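Carton Storage and Stacking Strength: Notes for Warehouse and Packing Staff
Apr 25, 2019
By Teresa Breathnach, Packaging Group

Several sites have asked why the same carton, bought under the same part number, holds up in one building and bulges in another. The question came up again after the Taltirley warehouse reported leaning stacks in the lower bays. Most of the answer is moisture. The rest is handling, and both begin well before a carton is taped.

Corrugated board is paper and starch glue. Paper takes up water from the air until it reaches a balance with the room, and the fibers soften as it does so. A box standing in damp air can carry far less top load than the same box standing in a dry room, even when it feels dry to the hand. The loss is not fully recovered when the air dries out again. Board that has been through repeated swings tends to creep faster under a constant load than board kept at one level, so a building with large day-to-night changes can be harder on cartons than one that is steadily a little humid.

The edge crush value printed in the maker's certificate is measured on a small sample conditioned in a laboratory. It describes the board as made. It does not describe a carton that has spent a summer beside a dock door.

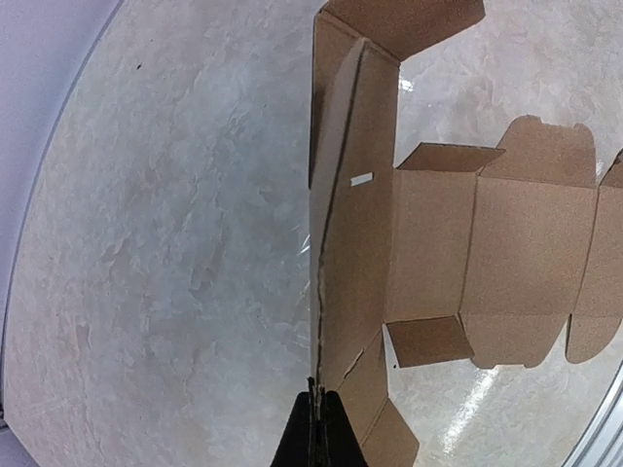 Creases are the second factor. The vertical corners of a carton carry most of the stacking load, and the flat panels between them carry much less because they bow outward early. Any fold, dent or crushed strip near a corner lowers the load at which the wall starts to buckle. Blanks that have been bent across the flutes should not go back in the bundle for full-height stacks. They can be used for single-layer shipments or cut up for layer pads.

Flutes should run vertically in the finished carton. With the Vetik cartons now in use this is fixed by the die, so there is nothing for packers to check. Pads and dividers cut by hand are another matter. A divider that is meant to carry load must have its flutes upright, and one cut the wrong way adds almost no strength.

Results from Taltirley

Sorcha Mulligan reviewed the storage records for the lower bays and set them against the damage log. Relative humidity there reached up to 80 percent during the wet spells, with the highest readings nearest the outside wall. The review covered 199 damaged cartons. Most came from the bottom layer, and most had been stored flat in the same bays before they were made up. Cartons made from blanks held in the upper store showed fewer failures under the same product weight.

Records do not show how long each bundle sat before use, so storage time could not be separated from position. Bundle labels will carry a receipt date from June onward, and the comparison will be repeated once enough dated stock has gone through.

Overhang was the other common finding. On a number of loads the cartons extended past the pallet deck, which left the outer wall of the bottom layer unsupported. A small overhang removes the support under one or two corners and has a large effect on the stack. Interlocked patterns also cost strength compared with straight columns because the corners no longer line up. Columns are preferred wherever stretch wrap alone can keep the load stable.

Setting up a condition check

Boards should be inspected on a flat, hard surface with good overhead light. A clean tabletop is enough. Grit left on the surface marks the liner and can be mistaken for a manufacturing fault, so wipe down before starting.
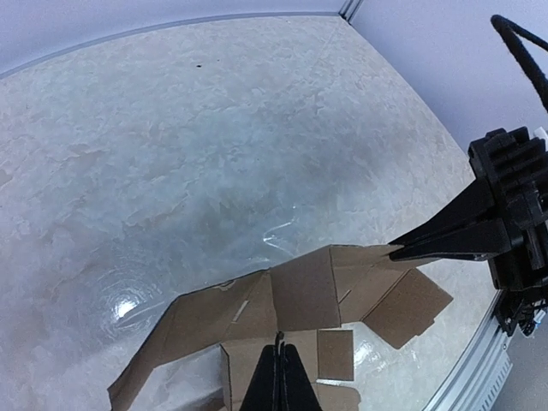

Marble-patterned tabletop with a thin metal edge strip and an aluminum post at the corner.

Lay the blank down with the printed side up and look along the panel at a low angle. Warp shows as a gap under the edge. Slight warp is acceptable if the panel goes flat under light hand pressure. Warp in two directions usually means the bundle was stored on an uneven base or unwrapped on one side only, and the whole bundle should be checked.

Next, fold each score once and open it again. The outer liner should not crack. Cracked scores point to board that is too dry, a condition more often seen in heated stores during winter. Dry board is stiff and stacks well, but it splits at the flaps and tape does not hold on the loose fibers.

Thickness should be read away from scores and print. Crushed flutes give a low reading and are often found under strap lines. Replace the strap with a wider one, or add edge protectors, if the same mark appears through the bundle.

Storage rules now in effect

Keep bundles wrapped until needed, and rewrap part bundles the same day. Store flat on a full deck, never on edge. Leave an air gap at outside walls. Do not place bundles directly on concrete. Rotate stock by receipt date once the new labels are in use. Bring blanks into the packing area the day before use so they can settle to the room.

The Nundier store holds up its stock on closed decks and already meets these rules. Taltirley has moved flat stock out of the lower bays. The Lynch building has not been surveyed yet.

Purchasing has asked for a trial of a heavier liner on the type 2 carton. An order of 2,000 blanks has been placed with the existing supplier, with flute size and print unchanged. Half will be held in the upper store and half in the lower bays before compression testing. Test loads and hold times will be listed in the trial sheet, available from the Packaging Group on request.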